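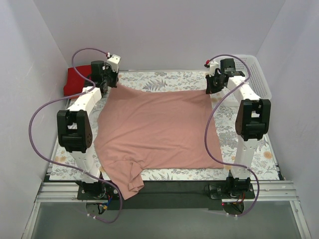

Rosario D'Amico wrote on Mar 13, 2019:

> I'll believe in the laundry robot when it does my laundry.
> I have 33 socks in a basket and no two of them agree. A
> machine that needs a nice flat mat and one shirt at a time
> is a long way from my house in Drusville. Am I being unfair?

Rosario, not unfair at all, and I laughed out loud at the socks! But I do think you're asking for the whole job at once, and I'd be happy with a piece of it. Cloth is a miserable thing to hand to a machine (a plate stays the shape of a plate, and a T-shirt has a new shape every time you let go of it), so two arms that can take a shirt by its top corners already have my respect. My mother folded for a family of nine and she always said the corners were the hard part, the rest was just gravity.

What I'd like to know from the folks on this list is how anyone expects to get from there to a full hamper. Somebody has to dig out the next piece, find which end is up, and put the folded one on the pile without knocking the pile over.

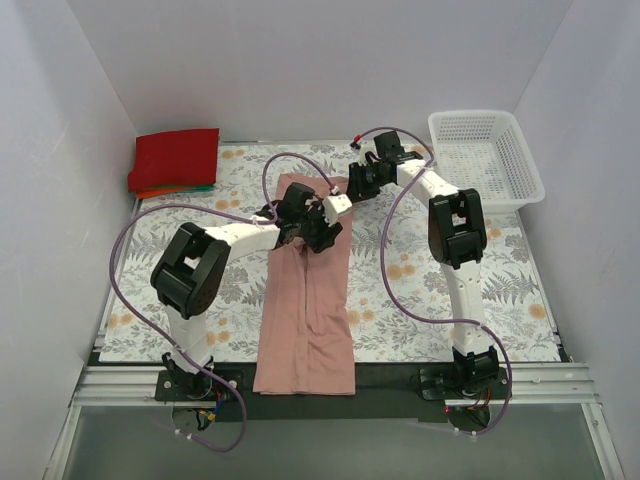
Sheets are where it all falls apart, Roman Sobczak told me when I called him after supper, and he ran the folding line at the Plimow laundry for years, so I listened. They had a big Morelli folder there that was wonderful with flat linen, as long as two people stood and fed it. Long pieces that hang over the edge of a table were always done by hand.

So my guess, for what it's worth, is shirts and towels first, and the fitted sheet never. I'd still clear a spot for one in the basement if it took 45 minutes a load, I'm asleep by then anyway!

Warm wishes to all from Viltonville, and Rosario, do let us know about the socks.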